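Sorting the switch drawer

I spent most of August putting the push buttons in order. They had been in one deep drawer since the move, greens and reds together, and every time I wanted one I had to tip the lot out on the table. The stock book said 244 and I had no reason to doubt it.
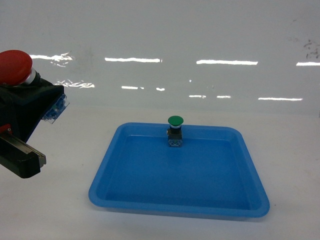
Filed under: Workshop, Storage

The shallow blue tray is the best thing I bought for the job. It has a raised rim, so small parts stay put, and a dark switch body shows up well against the blue. I check the terminal screws on each button, then put the good ones away by cap colour. Anything with a cracked block goes back to Kemppainen.

The folding table is on castors and I can move it up to the rack when I'm putting things back.
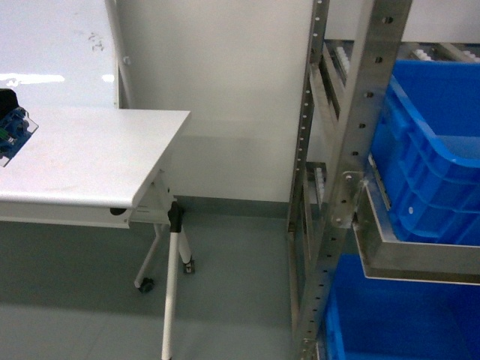

I did think about drawers again, but crates are easier to lift out and wipe. The Plirkum catalogue has lids for them at a silly price, so I'm doing without for now. Labels are next, then the cable glands, which are in a worse state than the switches ever were.

Related posts
Moving the bench to Brevirard
Cable glands, part 1
What to keep in a Unis box

Print this post | E-mail this post

Contact | Copyright, all rights reserved | Back to top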